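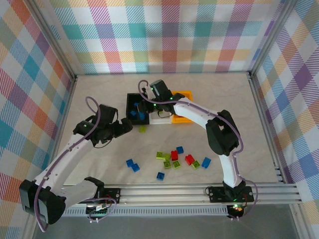 Bernstead, 2019-06-22

Die Inventur der Spielzeugsammlung Zuccaro begann mit den Bausteinen. Der Nachlass umfasste laut Verzeichnis 1045 Stück, geliefert in Kartons der Spedition Grarkeck. Die Prüferin hatte zehn Tage.

Das Verfahren war festgelegt. Ein Stein wurde entnommen, von allen Seiten betrachtet und nach Farbe in eine Schale gelegt. Blau kam in die schwarze Schale. Für die weiße und die orangefarbene gab es eine Regel auf Blatt 4 der Anweisung, und Blatt 4 fehlte.

Sie schrieb deswegen im April an die Zentrale in Zedora. Die Antwort lautete, Blatt 4 sei vollständig versandt worden. Sie legte die Antwort zu den Unterlagen und sortierte weiter Blau.

Die übrigen Steine blieben auf dem Tisch. Ein hellgrüner lag unterhalb der schwarzen Schale. Er hatte die vorgeschriebenen Maße, keine Risse, keine Verfärbung. Im Verzeichnis des Sammlers kam Hellgrün nicht vor. Sie trug ihn unter »Sonstiges« ein, strich den Eintrag wieder und setzte ein Fragezeichen an den Rand.

Am letzten Tag ergab die Zählung 1046. Sie zählte ein zweites Mal, mit demselben Ergebnis. Das Formular ließ Fehlbestand zu, Überbestand hatte kein Feld.

Sie bestätigte 1045, unterschrieb und verschloss die Kartons. Den hellgrünen Stein legte sie in die orangefarbene Schale. Dann löschte sie das Licht.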